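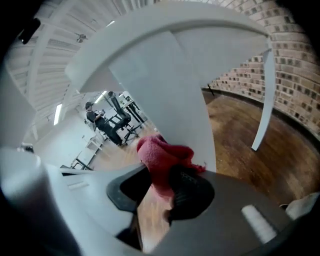
Red cloth against a white surface, with a wooden floor beyond.

Dindel members vote on Brilent merger in March

Members of the Dindel Savings Society will be asked in March whether they want to join the larger Brilent group. Voting papers go out with the annual statements, and every member with an account open at the end of last year gets one vote, whatever the size of the balance.

We have had plenty of letters on this since the last issue, most of them asking what the merger would mean for ordinary savers. The full terms run to 105 pages, and the society has placed a copy in each of its branches. The main points are set out below as we understand them.

Dindel made a loss in two of the past three years. The trouble goes back to its lending on commercial property, in particular the loans to Kwiatkowski, the developer behind the unfinished shops on the ring road. Kwiatkowski stopped paying in the spring of the year before last. The society has recovered part of the money by selling the land, but the board says the rest has been written off and should not be expected back.

The household side of the business has held up. Arrears on home loans are low, and savings balances fell only slightly when the losses were announced. The board's view is that Dindel could carry on alone for several years, but would have to close branches and could not afford to replace its computer system. Under the present system a change of address still has to be typed in twice, and the online service shuts down for most of each night.

Brilent has agreed to take on all savings accounts and mortgages on their existing terms. Fixed-rate accounts would run to their end date at the rate printed on the certificate. Variable rates would be guaranteed for 5 months after the merger, and after that Brilent would set them along with its own. Members should read this part of the terms closely. Brilent's easy-access rate is at present lower than Dindel's, and there is no promise that it will rise.

There would be no cash payment to members. Several readers asked about this, remembering the windfalls of the 1990s. Those were paid when mutual societies turned themselves into banks with shareholders. In this case one mutual would be joining another, and Dindel's reserves would pass to the combined society.

On branches, Dindel has 43 and Brilent has said it would keep all of them open for the first year. The terms say nothing about the second year. In three towns the two societies have branches on the same street, and it would be surprising if both survived.

The Dindel name would stay above the doors for the time being. The card and app would change to Fatotell, the payments service Brilent already uses. Existing cards would work until their expiry date. Passbooks would still be accepted at the counter, although new accounts would not come with one.

Anyone who holds money with both societies should check the total. After the merger the two balances would count as one for deposit protection, and a member with large sums in each could find that part of the money is no longer covered. Brilent says it will write to those affected and allow them to withdraw the excess without penalty, including from fixed-rate accounts.

A group of members opposed to the merger has collected 2,000 signatures, enough to have its statement sent out with the voting papers. It argues that the board which approved the Kwiatkowski loans should not be the one to decide the society's future, and wants new directors elected before any merger is put to members.

Votes can be cast by post, at a branch or at the meeting itself, which starts at 6.30 pm. Joint account holders should note that only the first-named person on the account can vote. If your papers have not arrived by the middle of March, ask at your branch for a replacement set.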